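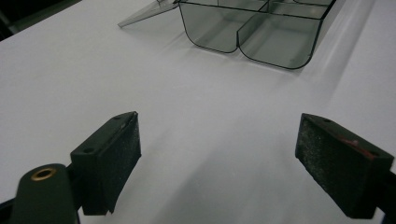

Grip pads wear out, and I've spent a good part of April learning how much trouble a tired one can cause, so settle in, it's a bit of a thread. We use a hand-held gripper at the bench and a pair of the same fingers on the robot arm. Look at the inside faces of the fingers, the black grainy bits with the pale specks all over them. Now look at the bottom of the left pad, where the corner has gone slightly frayed. I'd looked at corners like that for weeks and thought nothing of it.

The job sounds very dull when I tell my family about it. Small plastic organiser trays, the see-through smoky sort with compartments and a flap lid, get picked up, turned and set down again on a white table. We work out the moves with the hand-held one first and then let the arm have a go. I love it, I have to say, even on the days when it's mostly picking trays up off the floor.

Anyway, the fault. The arm began dropping trays. It didn't happen every time, or even every hour, and it never happened while I was standing there with a cup of tea waiting for it. It would close, lift, swing across quite happily, and then somewhere near the top of the swing the tray would tip nose-down and go. One lid came off at the hinge and skated under the radiator, where I'm fairly sure it still is.

We keep a log, thank goodness. In a run of 2000 lifts we had 107 drops. Before that we'd been used to seeing a handful, and I'd got into the lazy habit of blaming the trays for those (thin walls, slippery, hard to see against white, you name it).

So of course I blamed the trays again! I spent two whole days on the camera side of things, fiddling with the lights, convinced the arm was misjudging where the rim was. Clear plastic on a white table is a proper nuisance, the edges are nearly all you've got to go on. The pictures did get nicer. The drops carried on just the same.

Then I went back through the log and sorted the drops by which way the tray had tipped, which I should have done on the first morning. 57 of them had gone towards the left finger, all in the same manner, and the others were a real mixture. That made me take the left finger off the arm and have a proper look at it under the lamp.

The pad had come unstuck from the block along its lower edge. You couldn't tell from above, the top half was holding beautifully. But when I pushed at it sideways with my thumb the bottom rolled under, like the edge of a rug. So whenever the arm picked up something by its rim, the bit of pad doing the holding was the very bit that could slide about.

The part that bothers me more is the safety side. Our setup notices a drop by watching the gap between the fingers – if they close further than they should, the arm stops and waits for one of us. With the pad rolled up underneath, the fingers couldn't close all the way, so the arm thought it was still holding a tray. It carried on to the far side of the table with nothing in its hand.

And what do you do when you see a tray on the floor and the arm sailing off? You lean in to get it. I did, more than once, and I'm supposed to be the careful one. The arm is a slow thing and I came to no harm, but I was inside its space while it was moving, and the stop I was trusting wasn't going to come. I've written that up as a near miss and I'd encourage anyone else to do the same, however silly it feels.

What we've changed at Panside, in case it's any help. The arm's pads get a thumb test along all the edges before the first run of the day. Any lifting at all and the pad comes off. We clean the block properly before sticking the new one down and leave it clamped over lunch. I used to give it five minutes and a hopeful squeeze.

The drop check no longer relies on the finger gap by itself either. The arm now pauses after each lift and compares the weight with what it ought to be carrying, and if the two don't agree it stops where it is. It makes every lift a touch slower and there was some grumbling about that, a fair bit of it from me.

And the floor rule, which is on a card taped to the bench in my worst handwriting: press stop, see that it has stopped, then bend down.

I've still to go through the hand-held set with the same thumb test, pads on both sides, and there's a fresh sheet of pad material waiting to be cut. If any of you have found a glue that copes with being tugged sideways all day, please do tell me, I'm on my third.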